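### 4.2 How drivers used the cabin between stops

We were fortunate that Sasico let us ride along for most of August, and it is a pleasure to report that the drivers were generous with their time and their opinions. The vans in the study were all fitted with the Kerkon second-row bench, which folds flat but — as several drivers told us at length — takes both hands and a fair bit of patience to bring back up again. Over the month we logged 165 trips, the longest of them to Menditz and back, and on each one we noted where people put their coats, paperwork and food before setting off.
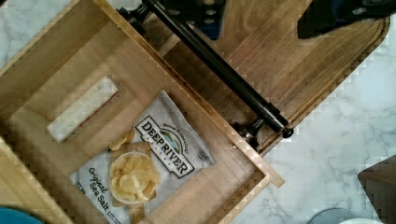 Figure 3. A bag of Deep River chips in an open wooden drawer.

Minami and Shibata (see Section 2) had expected the door pockets to fill up first, and on short runs they did. On longer runs the picture was rather more mixed, and drivers with up to 3,000 miles in the same van tended to have settled habits that no handbook would have suggested. Mushi's interviews bear this out very nicely. One driver kept her delivery notes under the sun visor all month and would not hear of moving them, even after we had shown her the lidded tray beside the handbrake.

We do not wish to make too much of this, as only 9 drivers took part and all of them knew the vans well. Even so, we think seat makers would do well to ride along for a week or two before settling the shape of the next bench.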